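Print this page | E-mail this page

We use cookies to remember your settings. By staying on this page you agree to our cookie policy. OK

Peppermint: the plant behind the taste
By Zyanya Sandoval, Guvdale Garden Pages for Kids

Peppermint is a leafy green plant that grows in damp soil. You have probably tasted it in toothpaste, gum or candy canes. People also dry the leaves and make tea from them.

Peppermint is a mix of two other plants, watermint and spearmint. A plant made from two different kinds of parent is called a hybrid. Peppermint flowers are small and light purple, and they hardly ever make seeds that will grow. New plants come from pieces of the old one.

Where does the taste come from?

Look at the underside of a mint leaf with a magnifying glass. You may see tiny shiny dots. These are glands, and they hold oil. When you rub the leaf, the glands break and the oil gets on your fingers. That is why your hand smells of mint afterward.

The main part of the oil is called menthol. Candy makers use only a little peppermint oil at a time. It is very strong, and you should never taste it straight from the bottle.
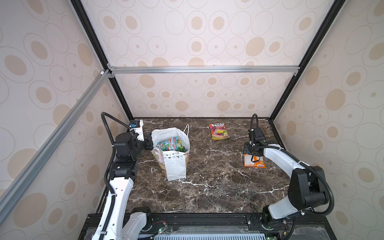
A white paper gift bag.

Why does mint feel cold?

Mint does not change the temperature of your mouth. Your mouth and skin have nerve endings that sense cold and send a message to your brain. Menthol sets off the same nerve endings, so your brain gets the "cold" message even when nothing cold is there. If you drink water after eating a mint, the water feels colder than it did before.

Plants did not start making menthol for people. The strong smell and taste help keep some insects from chewing on the leaves.

How does it spread?

Peppermint has stems called runners. They creep along the ground or just under it. Every so often a runner puts down roots and sends up a new shoot.
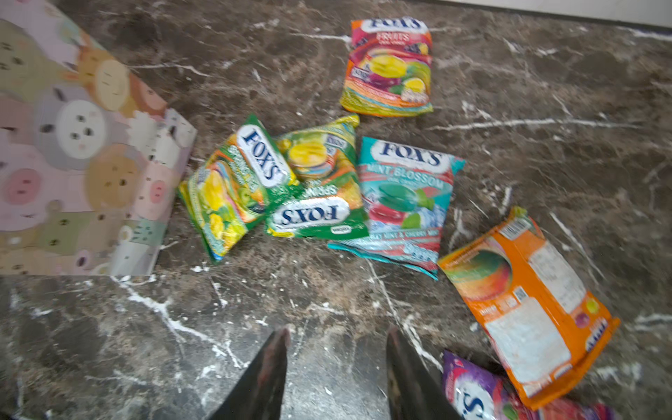
Because of the runners, one plant can fill a whole garden bed. In the school garden at Samonte we put one small plant in a corner, and by the end of the second summer it had reached the bean poles, nearly 15 feet away. Now we keep our mint in pots.

Grow your own

Ask an adult to help you cut a stem of mint 6 inches long. Pull off the lower leaves and stand the stem in a glass of water on a windowsill. Change the water every 2 days. When the roots are as long as your thumb, plant the stem in a pot with holes in the bottom.

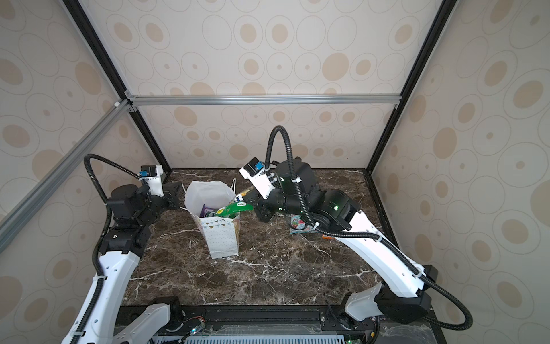

Keep the soil damp but not soggy. Mint likes some sun and does not mind a bit of shade. Once the plant is bushy, pick leaves from the top, and new side shoots will grow below the place where you picked. In cold places the leaves die back in November. The roots stay alive and send up new stems in spring.

Words to know

Gland: a tiny part of a plant or animal that makes or holds a liquid.
Hybrid: a plant or animal with two different kinds of parent.
Runner: a stem that creeps sideways and grows new plants.

Related pages
Why do onions make you cry?
Ginger is not a root
The herb beds at Skerero
What is vanilla?

Print | E-mail to a friend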